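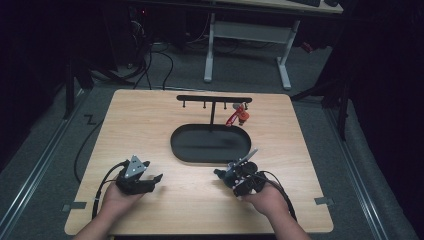 Getting a pale wood tabletop ready for oil, how far do I sand?
Posted by Asmaa Farouk, 2023-03-17

I've finally got my own desk and I love it!! Light wood, straight grain, rounded corners. The old finish has gone dull where my arms rest and there's one ring from a mug. I want to oil it myself but I've never done this before. Do I need to sand right back, and how many coats?

Boyang Ren
Oh, you're going to enjoy this! First find out whether it's solid or veneer. Look at the end grain on the edge: if the lines carry on over from the top, it's solid and you can be fairly brave. Veneer needs a very light hand, so go by hand with fine paper and stop early. On mine I started at 120, finished at 180, always along the grain, then wiped off every bit of dust. Thin coats of oil, 12 hours between them, rub off whatever hasn't soaked in after ten minutes or it goes sticky (ask me about my bookshelf).

Small things to keep off it for the first week:
- mugs and wet glasses
- trays and little stands, even light ones, as they can leave a mark in soft oil 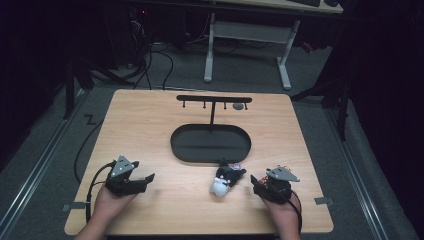
- rubber feet of any kind

And lay oily rags out flat outside to dry, never in a ball. They can catch fire on their own.

Waltraud Haslinger
Lemon juice gets rings out. Worked on my sideboard.

Fouad Zerouali
Careful with lemon on bare wood, it can bleach a patch. I'd try the oil underneath first, where it won't show. Pale wood goes more yellow than you expect and I still think it looks gorgeous! Three coats on mine, and I add another every January.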